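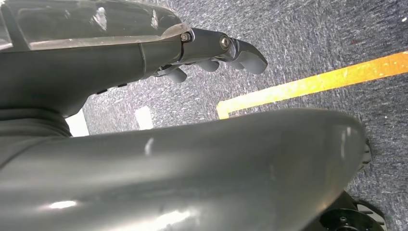 Cindgate, 26/03/2023

Carpet has had a bad press for as long as I have been buying houses, and I have bought two. The estate agent's details for the second one said "carpeted throughout" in the tone you would use for damp. Every visitor since has asked when it is coming up. My answer is that it is staying down, and I think more people should leave theirs where it is.

The case against is well known. It holds dust, it stains, it goes flat in front of the sofa. All true. But dust on a bare floor doesn't go away either. It moves to the skirting board and sits there in rolls, and you sweep it back to the middle every other day. A carpet with a decent vacuum going over it twice a week is no more work than that, and I would say it is less.

Then there is noise. I lived for six years in a first-floor flat on Hunt Street with sanded boards in every room. They looked very good. I could hear the people below cough, and they could hear me put down a cup. When a neighbour further along had hers carpeted again, everyone on that side of the stairs noticed within the week. Landlords who rip out carpet between tenants to save on cleaning should be made to spend a month downstairs.

Cost is where people get led astray. I had a quote last January from Sillar, who fit both. Carpet for the back bedroom and landing came to £1,062 with underlay and fitting. Engineered wood for the same area was a little over £3,000, and that was before anyone had looked at the state of what was underneath. You can replace a lot of carpet for the difference. You will also want a rug on the wood by November – and a rug is a piece of carpet that slides.

I do have complaints about how carpet is sold. Showrooms push you towards pale, deep pile that feels lovely under the hand and marks as soon as a chair leg stands on it. For a room that gets used, ask for something short and dense, and spend what you save on the underlay. The cheapest underlay at Stostska was £3 a square metre and felt like cake. Walk away from it. Good underlay under a dull carpet is far nicer to live with than the reverse.

Bathrooms and kitchens are another matter. I grew up with a carpeted bathroom and will not defend it. Halls I can go either way on, depending on how much mud comes in. But for bedrooms, stairs and any room where people sit on the floor, carpet is the sensible choice, and it was the sensible choice all through the years when we were told to be ashamed of it.

The one on our stairs was fitted 33 years ago, according to the receipt left in the kitchen drawer. It is worn on the third step and needs a new strip at the top. I have rung Sillar to see if they can match it.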